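Teaching by hand, one cup at a time: a chat with Samina Bajwa

I'd been trying to get Samina Bajwa on the phone for weeks, so when she wrote back and said "just come over, bring coffee," I was in the car before I'd finished reading. She runs the demonstration work at Herkgate, which means she and a small crew spend their days showing robot arms how to do things. Pick up a cup. Put a sponge in a bowl. Do it again, a little differently this time.

I started with the question my mother asked me when I told her where I was going. Is it hard?

"The first ten minutes are embarrassing for everybody," Samina said, laughing. "You've been picking up cups since you were a baby and suddenly you can't do it. You've got a controller in your hand and the arm goes where you tell it, and you find out you're telling it all kinds of nonsense."

She came to this from physical therapy, and you can hear it when she talks. Wrists, elbows, how people hold their breath when they're concentrating (she makes new operators talk while they work so they'll keep breathing). Her first setup was the kind where you grab the arm itself and push it through the motion. I asked her which she likes better, that or driving it remotely.

"Hand guiding is lovely for one person and one job. You feel the weight, you feel when it's about to bump something. But your body's in the way! You're leaning over the table, your sleeve is in the shot, and then the robot has to do the job later without you there. With remote control I can stand back and the camera gets a clean view."

The trade, she says, is touch. With the controller her crew uses, you feel nothing when the fingers close. You have to watch. Rafsan Kumarasinghe, who was driving the morning I visited, told me he listens to the motor instead. "It gets a little lower when it's got hold of something," he said. I listened for a good while and couldn't hear it, but he was right every time he called it out, so I'm taking his word.

They were in the middle of a batch of 384 demonstrations when I got there, and 352 were already in. I assumed the last stretch would be easy. Samina made a face.

"That's when people get too good. They get this beautiful smooth path and they do it exactly the same way every time, and the robot learns that one path. So I start moving things. I turn the box. I lay the bottle down if it's been standing up. I want the operator to have to look again."

Do they ever keep the bad ones?

"Some! If you miss the cup, go back and get it, that's a great demonstration. It shows what to do after a miss. If you miss the cup and sit there swearing, I throw it out." Rafsan, from across the room: "She's thrown out a lot of mine."

The thing I hadn't expected was how much of the day goes to laying stuff out on a table. I figured there'd be a lot of typing. Samina has a rule that objects should be spread out at first, with bare space between them, and only get crowded once the operator is warmed up. She also wants a mix of shapes on there together, because each kind of thing wants a different approach from the arm.

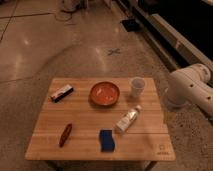
"A clear cup is the one I'd warn people about," she told me. "You can see it fine from where you're sitting, and then you look at it through the camera and it's half gone. New folks come down too far to one side and knock it over. A sponge forgives you. You can grab a sponge pretty much any way you like and it'll squish."

And a bowl?

"Oh, bowls. Everybody wants to grab the whole bowl. You've got to go for the rim, one finger in and one finger out, and come in straight. I've had arguments about bowls with Hollis that lasted through lunch."

That's Hollis Castellanos, who trains the models on whatever Samina's crew records, and who apparently thinks tipping the bowl a bit first is perfectly fine. They've agreed to record it both ways, 18 of each, and see which the arm copies better. I asked Samina to let me know who wins and she said she'd only call if it was her.

Before I left she put the controller in my hand. I got 2 tries at the cup. The first one I pushed it over. On the second I closed the fingers on plain air, a good inch too high, and Rafsan said very kindly that the height was what got him too in the beginning.

"Keep talking," Samina said. "You're holding your breath."

I was, too. I've asked if I can come back in December, when they start on drawers.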